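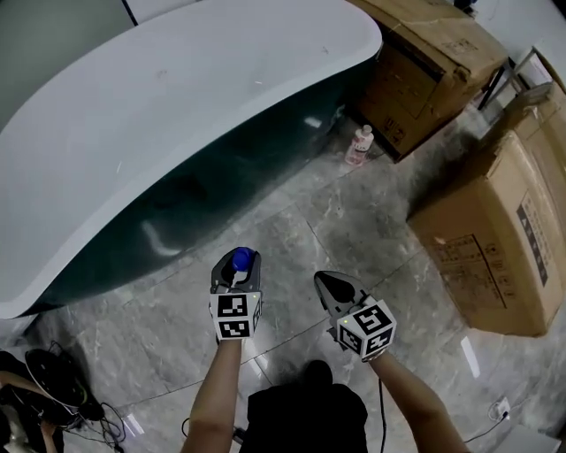

Stomholm Fit-Out — Minutes of Progress Meeting 5

Search minutes and files Enter keywords Go

Chair: Essam Bennani
Held in the front room, 9:30 a.m.

1. Previous minutes

Accepted with one correction. Item 3 gave the counter supplier as Skirberg. It should read Skondelwood. Skirberg supplies the shelving only.

2. Curved unit

The white unit with the dark teal-green side stays in its present position until the floor plan is signed off. The top rim is slightly scuffed and carries a few faint marks and small specks. The chair asked whether this falls under the supplier's finish warranty. Skondelwood's terms cover defects reported before handover, so the marks will be reported now and argued later if necessary.

The site team is to try a damp cloth and mild soap on a short length of the rim. No abrasive pads and no solvent. If the marks remain, Skondelwood will be asked to quote for polishing the whole rim. A spot repair was discussed and rejected, as the change in gloss would show along the curve.

Nothing is to be stood on the rim in the meantime.

3. Boxes

The cardboard boxes on the floor near the curved unit are to be moved to the back store. One has its upper flap partly folded and is to be taped shut before it is lifted. The larger box is resting at a tilt and should be set flat once moved. Contents are to be checked against delivery note 2832 and any shortage entered on the same note.

Flattened cardboard goes out by the side door. The collection limit is 92 pounds per visit — anything over that waits for the next one.

4. Black metal frame

Agreed that the frame beside the boxes is to stay where it is until the boxes are clear. Felt pads are to be fitted under the legs before it is shifted, and it is to be carried by two people. Dragging is not permitted on the polished tile.

5. Floor

The gray marble-patterned tile is accepted for pattern and layout. Grout lines to be sealed in August. The sealer must be suitable for polished tile; the data sheet is to be sent to the chair before purchase. Cost approved up to $488 including application.

Glare from the tile was raised again. No change to the lighting at this stage.

6. Loose items

The small white bottle standing on the floor between the curved unit and the boxes is to be put away. Same for the blue cap. Small items are not to be left at floor level while boxes are being moved.

7. Actions

Report rim marks to Skondelwood — E. Bennani
Cleaning trial on rim — site team
Move and check boxes — site team
Felt pads for frame — site team
Sealer data sheet — Na

8. Next meeting

Same room, 9:30 a.m., after the boxes have been cleared.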